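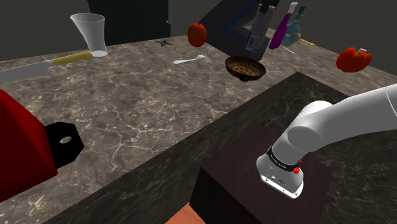
Leftover stone finds a home on Wendt Street

Print this story | E-mail this story

17th January

If you've redone a kitchen lately, you already know the worst part of buying a stone countertop. You fall for a slab, you only need two thirds of it, and you pay for the whole thing anyway. The rest goes out behind the shop and sits in the weather until somebody hauls it off.

Well, Clevitz now has a place for all those leftovers! The Trindholm Remnant Yard opened on Wendt Street last week, in the old tire shop, and I went over this morning meaning to stay ten minutes. I stayed until lunch (sorry to my editor).

Tímea Nyitrai runs it. She spent years cutting stone for a kitchen company over in Lasatine, and she told me she used to lie awake thinking about the scrap pile. "I'd see a piece of black marble with those thin gray veins, just gorgeous, and it was going to be gravel," she said. "Somebody has a bathroom that size."

The deal is pretty simple. Fabricators drop off their offcuts, Tímea measures and grades them, and you walk the racks with a tape and your dimensions on a scrap of paper. Prices go by the piece. A vanity-sized bit of dark marble was tagged at $166 when I was in, and there were smaller ones for less that would make a nice pastry board. She'll cut a straight edge while you wait, but sink holes take 11 days right now, so plan ahead.

A word on the dark marble, as it's what everybody seems to want this winter. It's softer than granite and lemon juice will leave a dull spot, sealed or not. Ákos Gulyás, who does the sealing and polishing in back, says to wipe up wine, vinegar and tomato right away and skip the spray cleaners - dish soap and warm water will do it. He also thinks honed is a smarter choice than polished if you have kids, and he argued this with a customer for quite a while as I stood there holding a sample. The customer bought polished.

Not everything is marble, by the way. I saw plenty of granite, some soapstone, and a whole rack of quartz in colors I'd call "dentist." Chipped pieces are out by the fence, and those are free if you can lift them. Bring gloves and a friend.

The yard is open Tuesday through Saturday, 9 to 4. There's room for a few cars in front, though the driveway is steep and was icy this morning. Tímea is hoping to add a tile room by July.

I went home with a windowsill. I don't have a window that fits it yet - I'm looking.

Print this story | E-mail this story

Recent items
Clevitz library extends Saturday hours
Water main work to close part of Wendt Street
Lasatine bakery moves across the road
Where to take your old paint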